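**Cladero Cleaning Paste, 800 g tub**

Sold by Clostcombe. Made in Wosbridge. Page last revised 28 November 2023.

Cladero is a mild cleaning paste for hard, light-coloured surfaces that pick up marks from everyday use. It's meant for tabletops, benches, shelving, window sills and painted doors. It contains a fine chalk powder, a plant-based soap, water and a small amount of citric acid. There is no bleach and no added perfume, so it smells faintly of soap and not much else.

The paste comes out of the tub quite stiff. If you have used the older Cladero cream, you will find this version thicker and easier to keep in one spot, especially on upright surfaces. The cream has been dropped from the range and won't be coming back.

## What it removes

- Rubber scuffs and shoe marks
- Pencil, crayon and most ballpoint ink
- Tea, coffee and cordial rings
- Grey build-up from hands and sleeves
- Tape and label residue, once the bulk of it has been lifted with a plastic scraper

It won't remove permanent marker that has been there for months, dye from hair colour, or burns. It does nothing for cracks. If a crack has gone dark, the paste may lighten the dirt sitting in it, but chalk can also dry in the gap and leave a pale line. Use a damp cloth and plain soap along cracks and joins, and keep the paste to the surface on either side.

White tops are where most of our customers use it, and a matte finish needs a lighter hand than a gloss one.

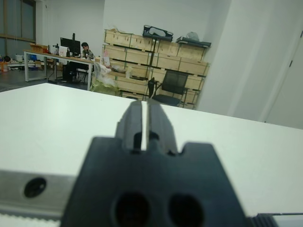
## How to use it

1. Wipe off dust and crumbs with a dry cloth. Grit left under the cloth will scratch.
2. Test a small patch somewhere out of sight and let it dry fully before you go on.
3. Wet a soft cloth, wring it out well and take up a pea-sized amount of paste.
4. Rub the mark in small circles with light pressure. Stop after half a minute and check.
5. Rinse with a clean damp cloth. Rinse again. Chalk film is the most common complaint we get and it nearly always means one rinse instead of two.
6. Dry with a towel.

On matte surfaces, work a little past the edge of the mark and ease off as you go outwards. Heavy rubbing in one place can polish a shiny patch into a matte finish, and there is no way of taking the shine out again. Melamine sponges cause the same trouble, so don't use one with the paste.

For a large area, thin the paste in a bowl with warm water until it runs off a spoon. Use it within the day and tip out what is left.

## Don't use it on

- Oiled or waxed timber
- Marble, limestone or any other stone that reacts to acid
- Clear acrylic, screens or spectacles
- Polished brass or copper
- Fresh paint (wait until it has fully cured)

Faint smudges on a white tabletop usually come away with a damp cloth and a drop of dish soap, so try that first.

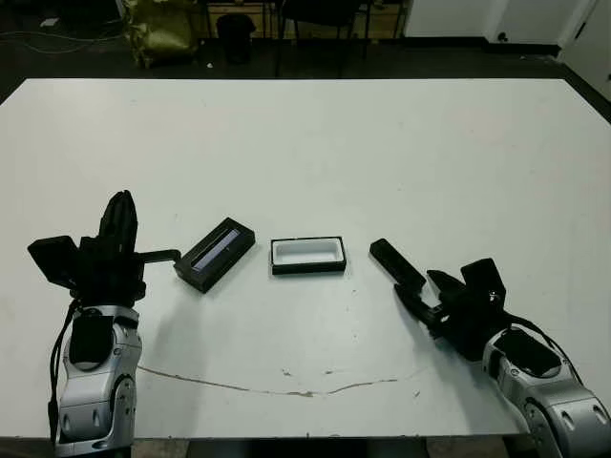 Girish Nishad wrote to us that the paste took old tape marks off his bench well enough but left the spot looking cleaner than everything around it, and he ended up doing the whole top. He would like the label to warn people. We think that's fair. On a surface that hasn't been washed down in a while, expect to clean the full area, and allow for that when you work out how much paste you need.

Kiyoshi Tamura asked whether a nylon brush is safe to use. On textured surfaces, yes, if the bristles are soft and the brush is kept wet. On smooth ones a cloth gives a more even result.

## Sizes and ordering

| Item | Contents |
|---|---|
| Single tub | 800 g |
| Carton | 6 tubs of 800 g |
| Cotton cloths | Pack of 2 |

The cloths are plain white, hemmed on all sides and can be washed hot. Leave out the fabric softener, as it makes them smear.

Cartons are sent by Dhillon Freight and need someone at the address to sign for them. Single tubs go by ordinary post. We don't ship to post office boxes at the carton rate.

## Storage

Keep the lid on firmly and store the tub somewhere cool, out of the sun. It keeps for two years unopened. If the top dries out, stir in a teaspoon of water and leave it overnight. A tub that has frozen will separate and should be thrown away.

## Safety

Keep away from children and pets. Wear gloves if you have cuts or sensitive skin. If the paste gets in your eyes, rinse with plenty of water and see a doctor if they stay sore. Don't mix it with bleach or any other cleaner.

The tub and lid can go in household recycling once rinsed. Scrape leftover paste into the bin first, as large amounts of chalk can settle in a sink trap.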